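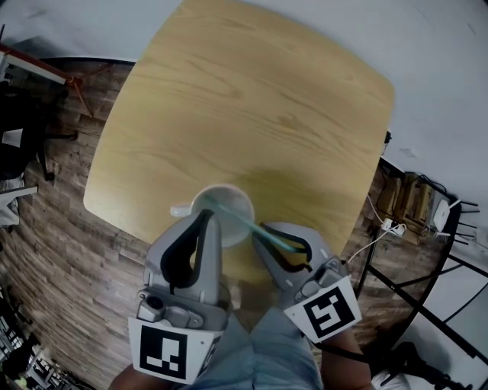 Opportunities > Calls for participants

Student project: people wanted to record table-top tasks with hand-held grippers

Reference: 1432
Closing date: 05/10/2020

The Stougaard student robotics club is looking for 6 participants for its autumn project at the Rodgate workshop. The project is called Plakisach. Its aim is to collect recordings of small everyday jobs done at a table, which the club will use to train the arm it is entering in the Sitano student competition.

What you will do

You will sit at a table with a gripper in each hand and carry out short tasks set by the session leader. A typical one is holding a thin straw or stick in a mug with the right gripper. Other tasks include moving cups, sorting cutlery and folding small cloths. Each is repeated many times with small changes in where the objects start. The grippers carry printed marker cards, which must stay in place and uncovered while you work.

The club needs 3000 usable recordings in total. The first 2000 will be used for training and the rest kept back for testing. Recordings in which an object is dropped are still saved, so please carry on to the end of the task unless you are asked to stop.

Sessions

Sessions run through October and last two hours, with a break in the middle. We ask each participant to attend at least four. Times are agreed by email once places have been confirmed. You will be seated for most of the session.

Who can apply

- Students aged 18 or over, from any department
- No experience of robots or programming is needed
- You should be comfortable using both hands for repeated fine work
- Left-handed applicants are welcome
- Members of other teams entered in the competition cannot take part

Please tell us beforehand about any wrist, hand or shoulder problem. Wear sleeves that can be pushed up, and take off rings and loose bracelets before you start.

Payment and data

Participants receive a voucher for each completed session, plus local bus fares. The recordings show hands, arms and sometimes legs and clothing. Sound is not kept. You will be given a consent form before the first session and may withdraw at any point. Vouchers already earned are not affected.

How to apply

Send a short email to the club through the Rodgate workshop contact page with the reference in the subject line. Give your course, your year and the afternoons or evenings you are free. Applicants will hear from us within a week of the closing date. Those not given a place will go on a reserve list unless they ask to be removed.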